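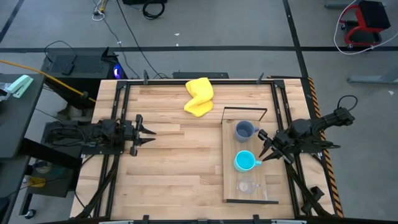
Rulden Tenants' Association: kitchen hours

The shared kitchen at Rulden will open at 7 am from February, following requests from residents on early shifts. Bookings are made through Perihan Işık on extension 256. 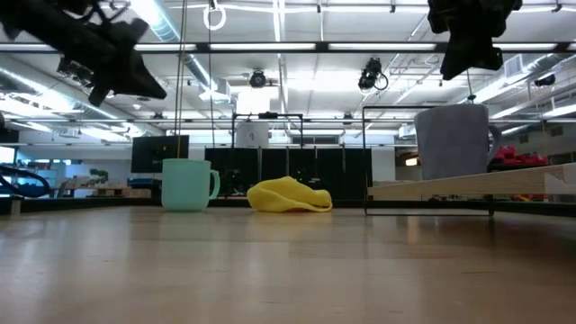

A green mug, a yellow cloth and a grey mug.

Residents are asked to wash and put away their own crockery - items left overnight will be moved to the cupboard in Room 4. The charge for private functions is unchanged.

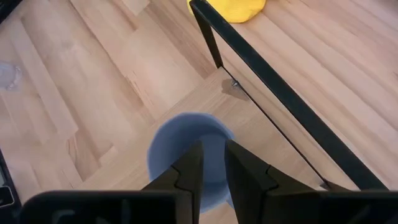

Keys must be returned to the office by 9 pm.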